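Pliltemby shape blocks and maple play board - review

Been meaning to write this up since October so excuse the rush. Nap time, got maybe half an hour. Short version: blocks very good, board good but heavy, bag rubbish. Long version follows.

What we bought. The Pliltemby block set, plus the big wooden board they sell separately. Ordered both from Bangash, the toy and craft place in Furkside. Board cost more than the blocks did. Yes I know. My husband Saqib had things to say about that.

Delivery was fine. 4 days. Board came in a flat box with card corners, one corner squashed, board itself ok. Blocks came loose in a cotton drawstring bag, more on the bag later.

The blocks

Chunky. Squat. Sit flat and stay put. The stars are the hit in our house, five points, nice and thick, good to hold for little hands and also good to hold for me when I'm on the phone. Top face has a bit of texture to it so they don't skid about when you push them along. I'd worried the points would be sharp. Not on ours. Wouldn't want to tread on one in the dark mind you.

Colours are strong. Red is a proper red, yellow is yellow. My two sort by colour first and shape second, every time, no idea if that's normal. The youngest mostly lines things up. Long snakey lines across the board, red yellow red yellow, then shove the lot sideways and start again. Can keep that up for most of a morning.

Stacking: so so. Stars on stars is fine. Stars on anything smaller is a wobble and then tears. If you want towers get proper cubes, these are really for laying out and sliding about and making patterns.

Wear. They've been dropped on the kitchen tiles more times than I can say. One red has a tiny dent on a point. Colour hasn't gone anywhere. Have wiped them with a damp cloth and a drop of washing up liquid, dried straight off. Haven't soaked them and don't plan to.

The bag. String came out the first week. Threaded it back with a safety pin, came out again. We use an ice cream tub now. Poor show for the money, a tin would've been nicer.

The board

So this is the bit people ask me about, because it does look like a lot of cash for a plank. It's several long pieces joined side by side, pale, creamy sort of maple colour, wavy grain all over. Ours has darker swirls through the middle and down towards one edge, which I love and Farzana Bhutto next door thought was a stain. Each one is different I suppose.

Joins are tidy. You can find them if you go looking, there's a faint line across, but run a block over it and it doesn't catch. That was my main test. We had a cheaper board from Pludcombe before this and every block snagged on the join, drove the kids up the wall and me too. Sent it back.

Edge is bevelled, thin little rim that's a shade darker than the top. Comfy on the wrists when they lean on it. No splinters so far, and I have checked, my eldest is a champion at finding splinters.

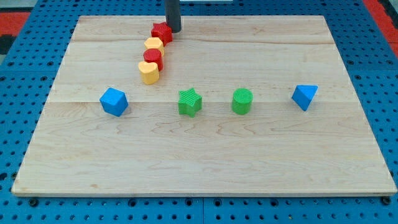 Pale wood makes the red and yellow stand out a treat, which matters more than I expected. On our dark dining table they half vanish after about four o'clock in winter. On the board you can spot a stray one from across the room.

Weight. It's heavy. Not silly heavy but I wouldn't want a small child carrying it, and it's a two hand job for me. Good side of that is it doesn't slide when they get rough. Bad side is it lives wherever you put it down. Ours has been on the same table for weeks and we eat round it.

Marks. Felt tip came off with a damp cloth and some rubbing. Blackcurrant did not, there's a faint ring, I've stopped seeing it. Shamim Minhas at playgroup oils hers twice a year and it's definately nicer than mine. I will get round to oiling mine. (I won't.)

Moans, quickly

- the bag, see above
- no lid or tray for the blocks, for this price there should be
- leaflet is a single sheet with pattern ideas on it, half of them need more blocks than you get
- board smells quite strong of wood for the first few days, not nasty, just there
- customer service took ages. Emailed about the squashed corner, got a reply 14 days later from a Faisal Malik. He was very nice and offered to swap it but by then we'd got it covered in porridge

Would I buy again? Blocks yes, no question. Have allready bought a second set for my nephew. Board, probably yes, if you've somewhere flat to leave it out. If you have to lug it in and out of a cupboard every day I'd skip it and use a big tray.

Four stars. Would be five with a decent bag.

Edit: someone asked if you can get the blocks on their own without the board, yes, sold separately, any table will do. Lighter table if you've got one. Right, somebody's awake.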